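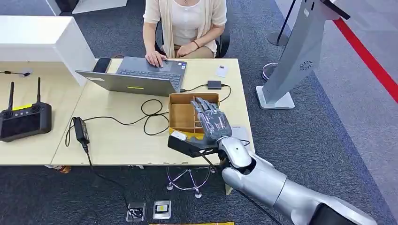

Roboterhand am Karton mit Fächern, am Schreibtisch dahinter eine Frau am Laptop. Foto: Ondska

Falscher Griffwert bremst Packroboter von Ondska

23.05.2018 – Eine Hand, die nicht mehr loslassen will: Mit diesem Fehler hat sich das Team von Ondska zuletzt herumgeschlagen, und die Suche nach der Ursache liest sich spannender als mancher Krimi! Der Roboter Vilela, der Geräte und Zubehör in Kartons mit Fächern legen soll, öffnete nach längeren Läufen die Finger nicht mehr vollständig. Zweimal wurde dabei ein Karton vom Tisch gezogen. Verletzt wurde niemand, der Betrieb stand trotzdem 30 Stunden still.

Gefunden hat den Fehler Ursina Berchtold, die bei Ondska die Steuerung betreut. Nach 1.000 Griffen hatte sich im Handgelenk ein Messwert so weit verschoben, dass die Software Wuvuvell eine offene Hand meldete, obwohl zwei Finger noch gebeugt waren. Der Arm fuhr also los und nahm mit, was noch zwischen den Fingern klemmte.

„Wir haben die Protokolle nachts um zwei noch einmal von vorn gelesen, und plötzlich war es sonnenklar“, erzählt Berchtold. Man hört ihr die Freude darüber noch an.

Die neue Version gleicht den Sensor nach jedem Karton frisch ab und hält den Arm sofort an, sobald Kraft und Fingerstellung nicht zusammenpassen. Auch der Not-Halt reagiert jetzt schneller – ein echter Gewinn für alle, die direkt neben der Maschine arbeiten. Im Juni folgt ein Dauertest mit 3,000 Griffen beim Partner Linside. Bis dahin läuft Vilela nur mit halber Geschwindigkeit und unter Aufsicht.

Suchbegriff eingeben Suchen

Das könnte Sie auch interessieren
Linside erweitert seine Testhalle
Wuvuvell: Was die neue Version kann
Not-Halt richtig prüfen

Kontakt | Impressum | © 2018 | Nach oben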